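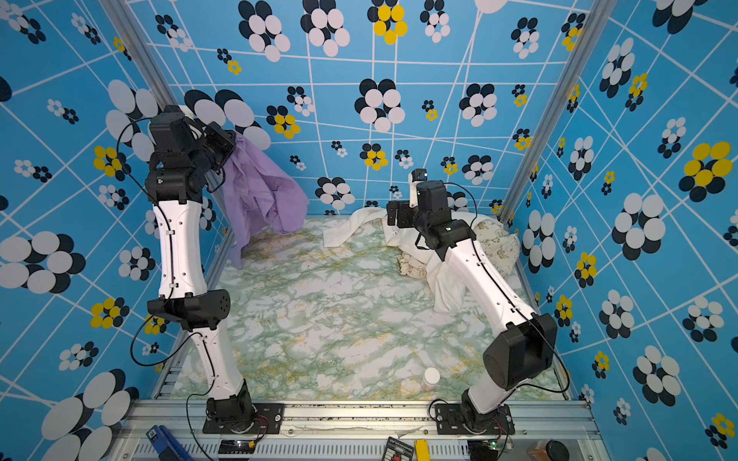
A commenter on the old version of this article wrote that teaching by demonstration is just puppetry with a hard drive attached, and that no arm learns a thing while a person is doing all the driving. I've kept the remark because plenty of readers arrive with the same thought, and the first half of it is pretty fair!

Teaching by demonstration (also called programming by demonstration, or learning from demonstration) is a family of ways to get a robot to do a job by showing it the job. A person guides the machine through the task, the joint positions and usually some video are saved, and software then works out a rule for what to do next time. The driving and the learning happen at separate times, so the commenter is right about the first and I'd argue wrong about the whole.

Kinesthetic teaching

The oldest style, and still my favorite to watch, is grabbing the arm and moving it. The motors go slack or hold up only the arm's own weight, and you push the gripper where you want it. It's cheap and you feel every bump. The trouble starts with two arms, because you run out of hands quickly, and your own sleeves and elbows keep wandering into the video. Painting and welding shops used this for years in a plain record-and-replay form, with no learning in it at all.

Remote control

With remote control (teleoperation, if you want the longer word) the person stays out of the way. The common setups are:

Leader and follower – you move one arm and a second one copies it, joint for joint. Two pairs give you two-handed work.
Handheld controllers – the gripper follows your hand through the air. Easy to pick up, but the arm can tie itself in knots near the end of its reach.
Joystick or keyboard – fine for nudging, miserable for fabric.

I learned on a leader and follower bench at Clisbridge, a small workshop where I spent most of one June, and my first 14 recordings were thrown out. I was looking at my own hands the whole time. You have to watch the follower arms, or better still the camera feed, since that's all the software will have to go on later (and if you can't do the task from the feed, don't expect the robot to).

Cloth and other soft things

Cloth gets its own section because everybody tries it and everybody underestimates it. A bottle has one shape. A cloth has as many as you care to crumple it into, and it hides its own corners. In a picture like the one at the top, one arm has a purple cloth up in the air and the other is reaching into a bunched white one by a pillow, and the person driving has to make a fresh choice about where to pinch every single time. Those choices are what you want on record.

Pillows are a bit kinder, although a cover half on and half off is about as bad as it gets. My best set for a folding task came to 277 recordings, and more than 4 in every ten of the early ones had a pause in the middle where I'd lost track of a corner. The trained arm learned the pauses too – it would stop over the cloth and hover there, exactly like me.

What gets recorded

A typical recording, often called an episode, holds joint angles, gripper opening, the commands sent, and one or more camera views. A camera on the wrist helps a lot with soft things. People disagree about failed tries. The Fadetti notes, which I used as my handbook, say to delete them. The Tijani method keeps any try where the person recovers, and I've come around to that one, because an arm that has only seen perfect folds has no idea what to do with a slipped edge.

Names and file layouts

Terms are a mess. "Demo," "episode," and "rollout" get swapped freely, though a rollout should mean the robot running on its own. Clamitz, the recorder program I use, calls all of them "takes" and starts counting at 2 for reasons I never found out.

See also: imitation learning, teach pendant, haptic feedback, cloth folding

Last revised 1 February 2020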